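The basket season

I have been meaning to write about baskets for ages, which tells you plenty about my social life. But December is nearly here, the hall cupboard won't shut and I've spent two whole afternoons moving things from one container to another, so baskets it is!

It began with the post. We have a narrow shelf by the front door where everything lands: letters, keys, the dog's spare lead, takeaway menus from the Dong (we only ever order number 41, so why we keep the menu I couldn't tell you), half a packet of throat sweets. I decided one Saturday-ish sort of morning, still in my dressing gown, that all of it needed a home with sides. High sides make me lazy, though. If I can't see the bottom of a thing I treat it like a bin, and then in March I find a birthday card I never sent.

So I wanted something shallow. A tray, really, but a tray with a bit of a wall to it. I looked at wooden ones and they were lovely and far too heavy. I looked at a felt one in Anlow, the homeware place on the corner by the chemist, and I could already picture the dog hair. Then I got sucked into the Givodik website late one night, where there were 371 results for "storage basket" and I must have scrolled through most of them with a cup of tea going cold next to me. My advice is to measure your shelf before you start. I didn't, and had to get up and do it in the dark with a school ruler so as not to wake anybody.

What I've learned is that I like a wider top than bottom. Straight-sided baskets look very smart in the shop, but you have to fish things out of the corners with your fingernails. Give me a slope and everything slides to the middle where I can get at it. I like rounded corners too, as I walk into that shelf at least once a week. 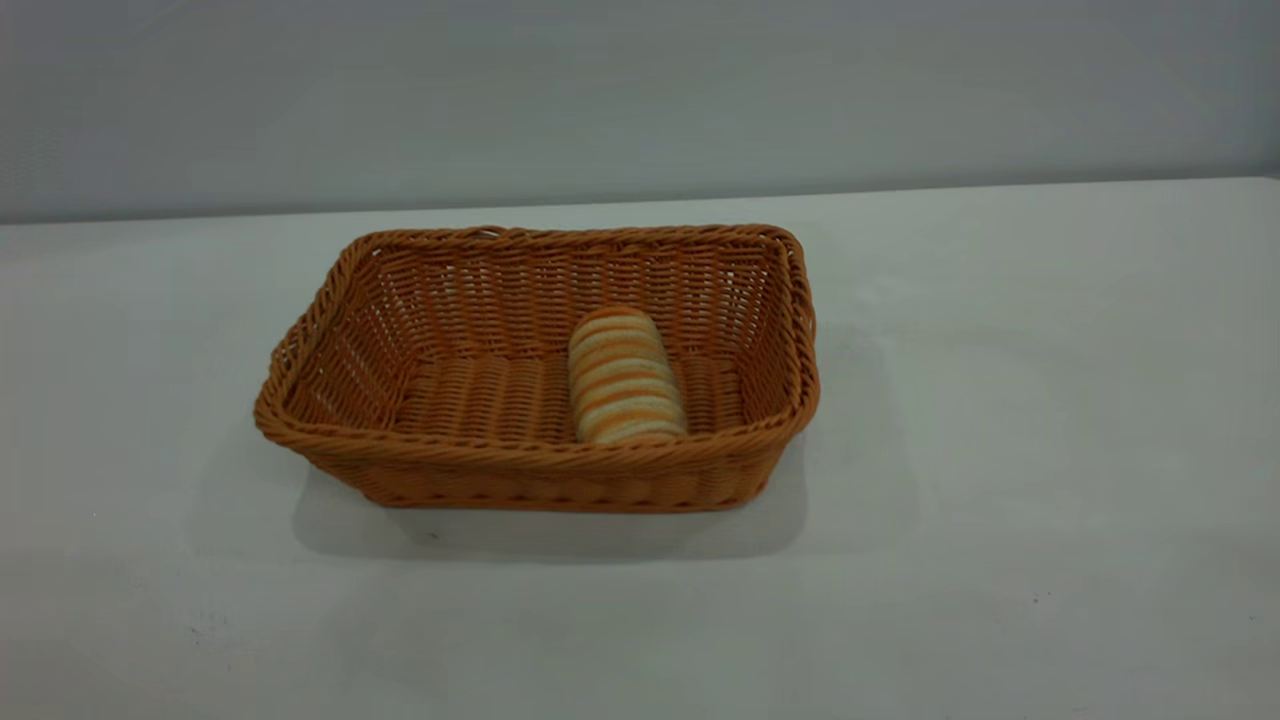
And then there's the colour question. My mother-in-law's house is all pale grey and it looks beautiful, like a hotel, but ours is mostly brown furniture that other people didn't want and I've stopped fighting it. Caramel, toffee, tan, anything in the biscuit family goes straight in. It's warm on a dull day and doesn't show the tea.

I do go back and forth on real rattan against the pretend stuff. I grew up with the real thing and I love the creak of it, and the smell when the sun's been on it. But I also remember my school tights, and what the laundry hamper on the landing used to do to them. The pretend sort can go in the sink with a squirt of washing-up liquid, and for anything that's going to hold bread or fruit that counts for a lot with me. For the bathroom I wouldn't even think twice. I had a proper willow one in there for a couple of years and it went a very peculiar colour underneath.

A quick word on cleaning, as I was asked last time I mentioned baskets. Take it outside, turn it over and give the bottom a good smack. Then an old soft toothbrush, dry, along the rows of the weave - you'll be disgusted by what comes out, I certainly was. Then a barely damp cloth and leave it by an open window. I do mine while I listen to the radio and it takes one programme. If the edge is a twisty, plaited one, go along it with the toothbrush last, following the twist, or you'll be there all night.

Anyway, the hall. I'm now down to 6 baskets in the whole downstairs (there were more, please don't ask) and each has one job. Post. Gloves and hats. Dog things. Chargers. Onions and garlic. And one for bits that belong upstairs, which goes up every evening, in theory. My husband calls that one the lift. It's been stuck at the ground floor since last week.

The rest went in the car to Baritach, the big charity warehouse out past the garden centre, where I was very good and came home with only a lampshade and a jigsaw. The jigsaw turned out to be missing its lid and I've no idea what it's meant to be a picture of, but it's got a lot of sky in it.

Next job is the airing cupboard. I opened the door yesterday, had a look at the pillowcases and shut it again. If you've got a clever way of storing fitted sheets, please leave me a comment, I'm rolling mine into balls.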